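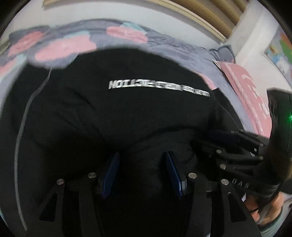
Zwei Tage Jelter, und ich bin immer noch ganz erfüllt! Eigentlich wollte ich ja nur zum Tag der offenen Tür bei Loludeo, der kleinen Weberei unten am Fluss, und dann bin ich doch über Nacht geblieben (die Pension Ó Ceallaigh kann ich nur empfehlen, allein schon wegen der Pflaumenmarmelade).

In der Weberei durfte man fast überall hin. Der Websaal ist laut, so richtig laut, am Eingang gibt es Ohrstöpsel und die braucht man auch. 133 Jahre steht das Gebäude schon, und im Treppenhaus riecht es nach Öl und Wolle, ich hätte da ewig stehen können. Am besten gefiel mir die Musterkammer: 3.000 Stoffproben in flachen Schubladen, und man darf sie anfassen! Ich hab mich in ein graues Fischgrat verguckt, das leider seit Jahren nicht mehr gewebt wird.

Der Werksverkauf war dann eher mau, hauptsächlich Geschirrtücher und Reste. Zwei Tücher sind trotzdem mitgekommen. Kaffee gab es im Hof, Kuchen war um drei schon weg, also früher anstellen als ich!

Nächstes Jahr will ich noch rüber nach Cleleck, da soll man die alte Färberei besichtigen können.

Zuletzt aktualisiert: 3. August 2018

Ähnliche Beiträge
Wandern rund um Jelter
Mein erster Versuch am Webrahmen
Flohmarktfunde im August

Diese Website verwendet Cookies. Mehr erfahren | OK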